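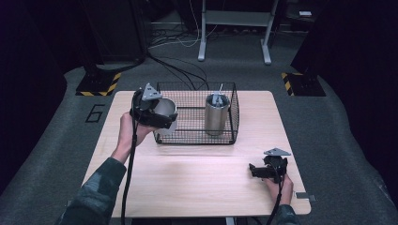 How often are the hand-held grippers at a station taken out of use for inspection?

Each pair is inspected after 400 recorded handling cycles, and the finger blocks are replaced at 2,000 cycles or sooner if the edges are badly worn.

Report of the visit to the Stuvilico workshop, Trujillo
Filed 06/08/2020

The visit was arranged by the Nomonon Technical Exchange so that member workshops could study the upkeep of a single handling station. Stuvilico operates several stations at its Trujillo site. At the request of the members, the whole of the morning was given to one of them, Station 6.

Setup of the station

The station consists of a wooden-topped table on a carpeted floor, two hand-held grippers with their cables, and a small set of metal household articles kept in or beside a wire mesh basket. An operator works both grippers together, one in each hand. The cables drop over the front edge of the table. Members asked whether they might be routed overhead instead. Our hosts replied that this had been tried in an earlier layout and given up, as the weight of the hanging cable pulled on the wrist during long sessions.

The start-of-day routine takes the operator through the following steps:

Wipe the tabletop and let it dry.
Open and close each gripper fully, five times, with nothing between the fingers.
Check the cable at the wrist for kinks.
Check the screws in the finger blocks by hand. No tool is used at this stage.
Enter the cycle count in the station log.

Wear on the fingers

Most of the discussion concerned the finger blocks. Metal cups and canisters are hard on them, and the inner edges are the first to show it. The workshop accepts light scuffing. A block is changed when an edge has rounded enough for a smooth cylinder to turn in the grip, and both blocks on a gripper are always changed together.
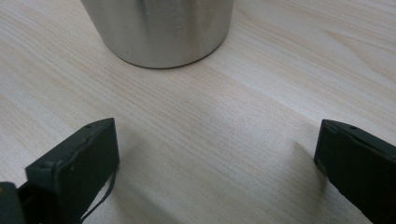

Gripper fingers open on the tabletop at Station 6, with a steel container beyond them.

Replacement blocks come from Fakcombe in boxes of 2, already matched. Stuvilico formerly cut its own, but small differences in thickness meant that the fingers did not meet squarely, and the fault was hard to find once the gripper had been put together. The screws are tightened in turn, a little at a time — a point on which the hosts were firm.

Cables are treated separately. They are changed at 800 cycles whether or not any damage is found. One member considered this wasteful. The hosts answered that an intermittent cable fault in the spring had cost them more in lost sessions than a year's supply of cable.

Points for member workshops

Members may wish to compare their own inspection intervals with those given in this report. The station log sheet, a single page, will be sent to all who attended. A return visit in June of next year has been proposed, subject to Stuvilico's production schedule.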